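2026年6月16日

# 仿真评测应当报告什么:对 Mahuika 结果的一点异议

Mahuika 基准在四月更新了桌面抓取部分,随更新附了一份对照报告。报告的核心结论是:9 个操作策略在仿真中的成功率与真机成功率高度相关,因此仿真评测可以在模型选择阶段代替真机评测。此后我读到的几份技术文档都直接引用了这一结论,引用时通常只保留相关系数,省去实验设置。

我认为这一结论的前半句基本成立,后半句缺少支撑。报告的数据能够说明仿真可以区分好策略和差策略,但模型选择阶段要回答的问题多半是两个相近的策略哪个更好,或者同一策略的两个检查点哪个该上真机。对这类问题,报告给出的证据很弱,而且弱的原因来自实验设计本身,增加仿真次数无法弥补。

## 一、实验设置

先把设置写清楚,后面的讨论依赖这些细节。

Mahuika 的桌面部分包含 4 类任务:单物体抓起、从容器或盘中取物、在相邻物体间取物、按指令放置。被测策略 9 个,其中包括 Brosteck 发布的模仿学习策略的几个检查点、Conberg 策略的两种规模,以及以 Tronstead 方法微调得到的若干版本。每个策略在仿真中运行 2000 次,在真机上运行 200 次,两边都按任务类别平均分配。初始物体位姿在给定区域内随机采样,指令文本固定。

成功判定方面,仿真使用状态量:目标物体的质心高度超过阈值,并在规定时间窗内保持。真机由操作员按同一文字标准判定。报告没有给出操作员之间的一致性,也没有说明操作员是否知道当前运行的是哪个策略。

结果以散点图呈现,横轴仿真成功率,纵轴真机成功率,每个策略一个点,附皮尔逊相关系数。正文没有给出秩相关,也没有给出任何置信区间。

## 二、样本量花在了哪里

从二项分布出发做一个简单估算。成功率在 50% 附近时,2000 次试验对应的 95% 区间半宽为 2.2 个百分点,200 次试验对应 6.9 个百分点。比较两个策略时误差还要叠加:若两边各做 200 次独立试验,差值的区间半宽为 9.8 个百分点。

也就是说,真机一侧根本分辨不出相差 5 个百分点的两个策略。既然真机分辨不出,就无从检验仿真对这两个策略的排序是否正确。仿真一侧即使把次数再翻几倍,也只能让仿真成功率自身更精确,对“仿真排序是否等于真机排序”这一问题没有贡献。瓶颈在真机数据,而真机数据恰好是仿真评测想要节省的部分。

相关系数的情况更差。散点图上只有 9 个点。假设真实观测到的相关系数为 0.9,用费希尔变换计算,95% 区间的下端在 0.59,上端在 0.98。下端意味着仿真只解释了真机方差的三分之一强。两端对应的工程决策完全不同,报告却只写了一个点估计。

另外,这 9 个点并不独立。同一策略的不同检查点共享结构、数据和预处理流程,在仿真中的失真方式很可能相似。把它们当作 9 个独立样本计算区间,得到的区间已经偏乐观。

还有一个老问题:皮尔逊相关系数受取值范围影响。被测策略里只要包含一个几乎全部失败的早期检查点和一个表现很好的大模型,相关系数自然会高,中间各点怎么排列影响有限。这种设计容易得到漂亮的数字。若要检验模型选择的能力,应当去掉两端,在成功率相近的策略之间重新计算秩相关。报告的附表给了各策略成功率,读者可以自己动手。我去掉两端各一个策略后重算,剩余各点的相对次序在仿真和真机之间有多处颠倒,其中大部分颠倒又落在真机误差之内,因此既不能说仿真排错了,也不能说仿真排对了。

这恰恰是我的主要异议:在最需要仿真给出答案的区间里,这份报告没有信息量。

## 三、接触阶段是误差集中的地方

统计问题之外,还有判定和物理的问题。二者在抓取任务里都集中于同一段时间:手指到达物体,到物体离开支撑面。

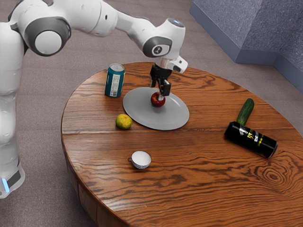

*阅读时间:9 分钟*

以从盘中取苹果为例。黑色两指夹爪的指尖已经到了苹果的顶部和右侧,单看这一时刻,无法确定夹爪是即将闭合还是刚刚闭合。对人来说这是歧义,对仿真器来说则不是:接触对、法向力和穿透深度在每个时间步都有确定的数值。问题在于,这些数值的确定性常被误认为准确性。

刚体仿真中的接触通常由少数几个接触点和一个库仑摩擦模型近似。苹果这类接近球形的物体在两指夹持下,真实接触区域是有面积的小斑,可以承受一定的扭转力矩;点接触模型若不额外加入扭转摩擦,就承受不了,物体会绕两指连线自由转动。为避免这种现象,仿真环境的作者往往调高摩擦系数,或者加入软接触参数,让抓取“看起来稳定”。调参以后,偏心夹持的失败率下降,而偏心夹持恰好是区分策略优劣的重要场景:一个定位稍差的策略,在真机上会把苹果挤走,在仿真里可能照样提起来。

这种偏差对不同策略的影响不相等。定位精确的策略本来就夹在中部,调高摩擦几乎不改变其成功率;定位偏差大的策略受益最多。结果是仿真压缩了策略间的差距。压缩未必改变排序,但在误差棒宽度不变的前提下,差距一旦被压缩,排序就更容易被噪声翻转。

盘子带来另一层问题。目标物体放在浅盘里,指尖下探的余量由盘面高度决定,而盘子自身也可以移动。真机上,夹爪轻触盘沿会使盘子平移或翘起,苹果随之滚动。仿真里的盘子如果被赋予较大质量,或者碰撞体被简化成凸包,上述过程要么不发生,要么以另一种形式发生。凸包会把浅盘的凹面填平,苹果实际上停在一块平板上,滚动行为与真盘不同。Mahuika 的文档写明部分容器使用凸分解,但没有列出具体是哪些物体,也没有给出分解后的最大几何误差。

同一张桌子上还有一根黄瓜和一只倒放的黑色罐子,二者互相接触。若把其中任何一个设为目标,夹爪都要处理邻近物体的约束。此类物体对的初始状态由采样器生成,然后让物理引擎运行若干步使其静止。静止后的位姿分布取决于求解器的迭代次数和恢复系数,与人手摆放得到的分布没有理由一致。报告称真机初始位姿“按仿真采样复现”,没有说明复现误差。对散开放置的物体,一两厘米的误差也许无关紧要;对接触放置的物体,这样的误差足以把“在相邻物体间取物”变成“单物体抓起”。

## 四、视觉一侧的偏差方向不明

视觉域差距的讨论已经很多,这里只谈与排序有关的部分。

渲染图像与真实图像的差异会降低所有策略的成功率,这一点没有争议。有争议的是降低的幅度是否与策略的真机水平相关。如果越好的策略越不受渲染影响,那么仿真会放大差距,排序反而更可靠;如果某个策略在训练中恰好用过大量合成图像,它在仿真里就会占便宜,排序随之失真。

Tronstead 方法的公开说明提到微调阶段混入了渲染数据。该数据与 Mahuika 是否共用资产库,说明里没有写。桌面木纹、饮料罐贴图、地毯纹理,这些资产在社区里重复使用的程度很高,两个项目各自独立选材,最后用到同一批模型的可能性不低。在这种情况下,Tronstead 系列在仿真中的高成功率有一部分可能来自对渲染风格的熟悉。报告没有讨论这一点,而 Tronstead 系列恰好占了散点图右上方的多数位置。

我不主张因此排除 Tronstead 的结果。较合理的做法是把策略按“训练是否见过合成图像”分组,分别报告组内排序,再报告组间偏移。组内点数会更少,统计上更难看,但难看的数字至少说明了知识的边界在哪里。

木质桌面的反光也值得一提。渲染中的高光由材质参数和光源决定,真机实验室的高光随时间和遮挡变化。对于依赖腕部相机的策略,手指接近物体时视野里的大部分像素是桌面、盘面和物体表面,高光的形态直接影响末端修正。均匀明亮的光照对所有策略都友好,对末端修正能力弱的策略尤其友好。这与前面所说的摩擦调参方向相同:都倾向于抬高弱策略。

两个同向偏差叠加,差距压缩就不再是小修正。

## 五、对反驳的答复

有几种反驳可以预见。

第一种说,仿真评测本来就只是筛选,最终还要上真机,所以排序略有误差无妨。我同意这种用法,前提是筛选阈值按误差来设。若有 9 个候选,只留仿真第一名上真机,误差的代价就是全部代价;若留下与第一名差距在误差范围内的所有候选,代价要小得多。报告没有给出误差,使用者便无从设置阈值,实际操作中多半会退化为只留第一名。Brosteck 在四月公布的发布说明就是这样写的:按 Mahuika 仿真成功率选取最高的检查点,未提第二名与它相差多少。

第二种说,真机实验太贵,200 次已经是极限。真机确实贵,但同样的预算可以花得更有效。目前的做法是每个策略独立采样初始状态,比较时两份方差相加。如果改用配对设计,让两个策略面对同一组初始状态,任务难度造成的方差就可以抵消一部分。抵消多少取决于两个策略的成败相关性。物体远近、遮挡与否这些因素对多数策略的影响方向一致,相关性通常为正,配对几乎总是有利。配对需要精确复位,成本主要在摆放时间上,不需要增加试验次数。

第三种说,仿真评测有可重复性,真机没有,因此即使有偏也值得使用。可重复性与有效性是两回事。一把刻度偏了的尺子,每次读数都相同,读数仍然偏。仿真的可重复性让回归测试变得容易:同一策略代码改动前后,仿真成功率突然下降,大概率是改坏了东西。我自己日常也这样用,没有遇到太大问题。把它从回归测试推广到跨策略比较,需要额外的证据,而额外的证据只能来自真机。

第四种说,仿真器会持续改进,上述接触和渲染问题终将缩小。这也许正确,但基准一旦发布,版本通常会冻结,以便结果可比。冻结的正是当前的偏差。如果改进后不冻结,旧结果就需要重跑,而多数已发表的数字不会有人去重跑。Mahuika 四月的更新就改了夹爪指面的摩擦参数,更新前后的成功率不可直接比较,排行榜上两种数字却并列在一起,只用一个不显眼的脚注区分。

## 六、应当报告什么

下面的要求都不需要新设备,大部分只需要把已有的数据整理出来。

首先是区间。每个成功率都应附置信区间,每个相关系数也应附区间,并说明计算时如何处理同源检查点。最简单的办法是按策略家族做分组自助法,代码不长。点数太少时分组自助法本身也不稳定,那就如实写明,不要退回到点估计。

其次是成对比较。给出一张矩阵,每格写明两个策略在仿真中的差值、真机中的差值,以及真机能否区分二者。9 个策略共有 36 对,一页可以放下。读者最关心的往往只是其中几格。全局相关系数可以保留,但应放在矩阵之后。

再次是按阶段的失败分解。抓取任务至少可以分为接近、闭合、提起、保持几个阶段,仿真的状态量足以自动划分,真机可以由录像标注。如果某策略在仿真中主要败于接近,在真机中主要败于提起,那么即使两边总成功率相同,也不能认为仿真预测对了。总成功率相同而失败结构不同,是两个误差恰好抵消,换一批物体就未必还能抵消。

我在手头的小规模实验里见过这种抵消。Conberg 的小规模版本在仿真中常因识别错误伸向相邻物体,真机上识别没有问题,却在提起时滑落。两边成功率之差落在误差以内,若只看总数,会得出仿真与真机一致的结论。用户据此改进视觉编码器,真机成功率不会有明显变化,因为真机的瓶颈在夹持。评测的用途之一是指导下一步该改哪里,在这个用途上,它给出了错误的方向。

最后是敏感性。摩擦系数、物体质量、光照强度、碰撞体分解精度,各自在合理范围内扰动,观察排序是否改变。2000 次仿真的预算,与其全部投在一组名义参数上,不如分到若干组扰动参数中。名义参数下 2.2 个百分点的半宽看上去很精确,这个精确度却只对这组参数有意义。若摩擦系数变动两成,第一名和第三名就互换位置,那么 2.2 个百分点这个数字没有实际用途。排序在全部扰动下都稳定的策略对,可以放心采用仿真结论;不稳定的策略对,列入真机名单。

这种安排还有一个附带的好处:它把有限的真机预算导向了仿真无法判断的地方。目前每个策略平均分配 200 次真机试验,很大一部分用来确认那些差距悬殊、本来就没有疑问的比较。若按敏感性分析的结果分配,同样总量的真机试验可以使关键几对的分辨能力提高不少。

## 七、成功判定本身

判定标准问题通常被当作细节处理,我认为它至少与摩擦问题同等重要。

质心高度阈值的优点是自动、便宜。缺点是它对某些失败视而不见。夹爪提起苹果时若把盘子一并带起,高度照样达标。夹住一只罐子的同时推倒旁边的杯子,目标罐子的高度也达标。真机操作员遇到后一种情形,有人会判失败,有人会判成功,取决于他如何理解文字标准。仿真一律判成功。于是两边测的量已经不同,相关系数的解释也随之改变。

改进并不困难。状态量里本来就有所有物体的位姿,只需增加两个条件:非目标物体的位移不超过给定值;目标物体与原支撑物之间没有接触。第一个条件会让杂乱场景的成功率下降,可以预期排行榜会有变化,这也许是各方不愿改动的原因。可以同时报告宽松与严格两个成功率,让旧数字仍有参照。

操作员一侧应做盲评:录像去掉策略标识,随机排序,至少两人独立判定,报告一致率。若一致率不高,说明标准本身含糊,此时讨论仿真与真机差几个百分点为时尚早。对于 200 次一组的试验,盲评的工作量是可以接受的。

保持时间窗也应公开并固定。苹果在指间缓慢滑移时,短时间窗判成功,长时间窗判失败。真机录像长度不一,操作员往往看到物体离开桌面就记录结果。仿真窗口若更长,仿真反而更严格,这与前面几项偏差方向相反。偏差有正有负,净效果只能测,不能猜。

## 八、目前的用法

在上述数据补齐之前,我对 Mahuika 的用法如下。

同一策略的回归测试照常使用,参数版本固定,每次改动后跑全套。跨家族的策略比较,仿真差距小于 10 个百分点的不下结论,一律进真机。10 个百分点这个界线取自真机比较的误差量级,没有更深的依据,日后有了敏感性数据再收紧。Tronstead 系列与其他系列之间的比较暂不采用仿真结果,系列内部的比较可以参考。四月更新之前的数字不与更新之后的数字放在同一张表里。

Mahuika 的资产和任务定义做得扎实,状态接口也完整,上面提到的失败分解、严格判定和参数扰动都能在现有接口上实现。我已把严格判定的两个条件写成补丁提交,参数扰动脚本还在整理,碰撞体部分需要先拿到凸分解的清单。真机配对实验的复位夹具仍在加工,到位后从“从盘中取物”一类做起,先比较 Conberg 的两种规模。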